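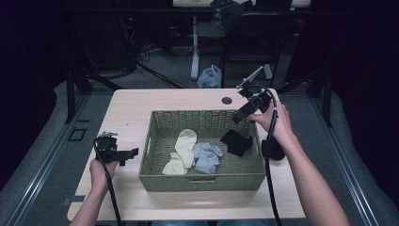

From the desk at Ollus
November
Press Releases / Home & Laundry

Ollus brings out Trastska, a woven basket for the socks that never make it to the drawer

I have been the one writing these announcements for Ollus for 6 years, and I've never had to write one about socks. So bear with me, I'm a little excited!

Today we're launching Trastska, a small line of woven baskets made for the part of laundry that most of us put off. The shirts get hung up, the towels get folded, and then there's a heap of socks on the end of the bed that gets moved to a chair at bedtime and back to the bed in the morning. I live like this. Most of the people I work with live like this too, and that's more or less how the whole thing got going.

The basket is rectangular, low enough to see into and shallow enough that you can't bury anything at the bottom. The sides are braided tight, so a toe doesn't snag or poke through when you're rummaging, and there's a handle slot cut into the side so you can grab it with one hand while the other one is holding a phone or a toddler. The green is a soft, dull olive. We went back and forth on that color for months (I wanted something brighter and I lost), but I have one on my own table now and I have to say it looks good next to pale wood.

What goes in it? Singles, mainly. A cream sock folded over on itself, a gray-blue one in a crumple, a black one up against the side – three socks and not a pair among them, and if you have a washer at home you know exactly how that happens. You drop the odd ones in as they come out of the dryer and leave the basket out on a table where you'll walk past it. When the other half shows up, you match them and off they go to the drawer. That's all there is to the method, and we're not going to sell you a course on it.

Trastska comes in 2 sizes. The smaller one is meant for a tabletop or a shelf. The bigger one has the same shape and the same braid and will take a week of socks for a family of 6, or so my sister's household tells me, and they were not gentle with it. Both sizes come in the olive, with a sand color to follow in the spring.

We tried early versions in 70 homes before settling on the final shape. The first round had a lid, and people hated the lid. They took it off, put it under the basket and forgot about it, so it's gone. The second round had taller sides, and the socks at the bottom stayed there until somebody moved house. People also asked for the handle slot to be wide enough for a whole hand, which we did, and for a lining, which we didn't, as the braid is smooth enough without one. If you were in either of those rounds, thank you – and yes, you can keep the basket.

The weaving pattern was drawn up with Samonte, the studio we worked with on our bread trays, and they've been very patient with us. Kaleo will be carrying both sizes in its stores from the end of November, and you can order from our own shop as well. The basket ships flat on its base with no assembly, so you take it out of the box and start throwing socks in.

Stores and bloggers who'd like a sample can write to the Ollus press desk and say which size they want. That's me at the other end, so please be nice, and give me a day or two if it's a busy week. I can send care notes and the color cards in the same box if you mention it when you write.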